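Huiler un plateau de table en bois clair

Mis à jour en août 2024 · 3 commentaires · 44 partages

L'huile dure Kettunen s'applique sur bois brut, poncé et dépoussiéré. Prévoir un bidon de 500 ml, un chiffon non pelucheux et un tampon blanc Hokov.
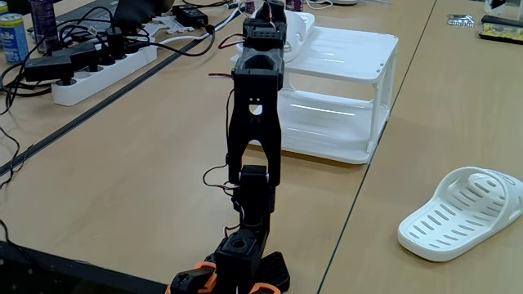

Le ponçage se fait dans le sens du fil, au grain 120 puis 180. Ne pas monter plus haut : un bois trop fermé absorbe mal. Sur une teinte beige clair comme celle du plateau de la photo, l'huile incolore fonce légèrement le support ; la version « naturelle », faiblement pigmentée, limite cet effet. Faire un essai sous le plateau.

Déposer l'huile en couche mince, laisser pénétrer 15 minutes, puis essuyer tout l'excédent. Une surface qui colle au doigt a été mal essuyée. 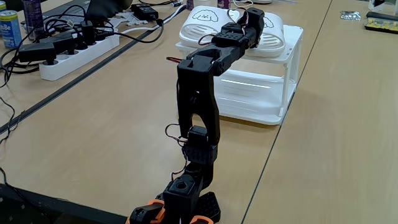 La seconde couche se passe le lendemain, au tampon, avec deux fois moins de produit. Traiter aussi les chants et le dessous pour éviter le tuilage. Étendre les chiffons à plat dehors avant de les jeter : en boule, ils peuvent s'enflammer.

Remise en service légère après 76 heures.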